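How I Wash Microfiber Cloths (So They Keep Working)

I ruined my first big pack of microfiber cloths inside of three months. They went from grabbing every crumb on the counter to just pushing water around, and I figured they were junk and bought more. Then the second pack did the same thing! The cloths were fine, my laundry habits were the problem.

So this is my routine now. It takes almost no effort once you get used to it.

First, shake them out. I do it over the trash can, or off the back steps if it's been a pet hair kind of week. Anything really greasy gets a rinse in the sink with a drop of dish soap before it goes near the washer.

Next, sort. Microfiber picks up lint from cotton like you wouldn't believe, so terry towels go in a separate load. I used to toss it all in together and then spend my evening picking fuzz off the window cloths.

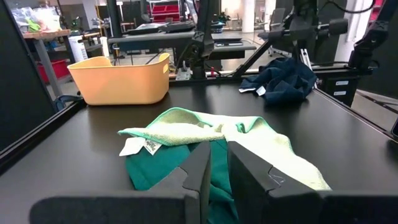
Green on green: a pale microfiber cloth with a stitched border and a darker towel.

Now the wash itself. I go with warm water, a regular cycle, and less detergent than you think - I use a tablespoon of plain liquid for a small load. Skip the fabric softener completely. It coats the fibers and that's what killed my first two packs. Same goes for bleach. I've been using the unscented Brostex liquid lately and I like it, but any basic one without softener in it will do.

Drying is the easy part. Hang them up if you have room (mine go over the shower rod and they're done by morning), or tumble on low with no dryer sheets. High heat can melt the tips of the fibers, and once that happens there's no fixing it.

If your cloths are already stiff and streaky, try this before you throw them out. Soak them overnight in a bucket of warm water with half a cup of white vinegar, then run them through a wash with no detergent at all. It brought back 11 of mine, and the rest went to the garage for wiping down bike chains.

I do my cloth load every Wednesday, and the clean ones go in a basket under the sink.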